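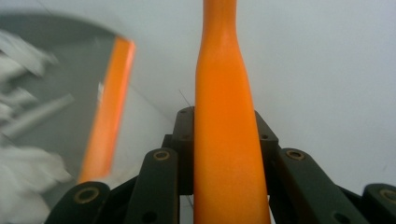
Laranja, de cima a baixo.

Arquivado em: Costura e Linhas | Retalhos | 3 comentários

Faz tempo que desconfio de qualquer produto de costura que venha com a palavra "revolucionário" na embalagem. A bola da vez é a cola temporária para patchwork. A Promlow lançou a dela em janeiro e desde então não abro um grupo de quilt sem encontrar alguém jurando que nunca mais vai pegar num alfinete.

Eu pego em alfinete desde os doze anos. Furo o dedo, perco um no tapete, xingo e sigo. Mas a Elaine Camargo, que divide comigo a mesa grande no ateliê, comprou um frasco e insistiu tanto que resolvi testar numa manta de verdade. Teste em quadradinho de amostra não me convence, qualquer coisa funciona em quadradinho de amostra.

A manta tem 100 cm por 100 cm, blocos em algodão comum, manta acrílica fina no meio e um forro listrado que eu já tinha. Lavei e passei tudo antes. Apliquei a cola em linhas espaçadas, como manda o rótulo, e esperei os 30 minutos. O rótulo diz também que "não altera o toque do tecido". Altera. Fica um toque de papel, principalmente onde a linha de cola saiu mais grossa, e no canto em que exagerei parecia entretela barata.

Agora, o que me interessava: segura? Segura no centro. Quiltei as linhas retas com o pé de transporte duplo e não apareceu nenhuma prega no meio da manta, coisa que com alfinete me acontece de vez em quando. Já nas bordas o forro andou, e andou bastante. Tive que desmanchar um lado inteiro e alfinetar. Ou seja, acabei usando cola E alfinete, e ninguém me devolve o preço do frasco.

A agulha é outra história. Depois de umas tantas costuras ela começou a pular ponto. Tirei, passei o dedo e estava pegajosa. Limpei com álcool, voltou ao normal, pulou de novo. O Odair Guerra, que conserta a minha máquina, acha que o problema é eu não ter deixado secar direito. Pode ser. Também pode ser que o tempo do rótulo tenha sido medido num lugar bem menos úmido que a minha sala.

Depois vem a lavagem. "Sai completamente na primeira lavagem", dizem. Lavei em água fria, sabão neutro, ciclo normal. Saiu quase tudo. Sobrou uma faixa durinha perto de uma emenda, que só amoleceu na segunda vez. Numa manta de bebê isso me incomodaria muito.

E tem a conta. Um frasco deu para essa manta e mais um pedacinho. Saiu por 42 reais na loja perto de casa. A minha caixa de alfinetes curvos está comigo há anos e, tirando os que o tapete comeu, continua inteira. Para quem tem dor na mão e não consegue abrir e fechar alfinete, entendo perfeitamente a compra. Para quem viu num vídeo e achou bonito, eu esperaria.

A Elaine discorda de tudo, é claro. Diz que aplico cola como quem põe calda em pudim, e nisso tem alguma razão. Ela vai fazer a próxima manta dela só com a cola, inclusive nas bordas, e prometeu me deixar examinar o avesso. Se ficar liso eu publico aqui, com o nome dela em letra grande.

Enquanto isso, o resto do frasco está na gaveta, junto com o giz que "some sozinho" e que continua visível numa almofada minha até hoje.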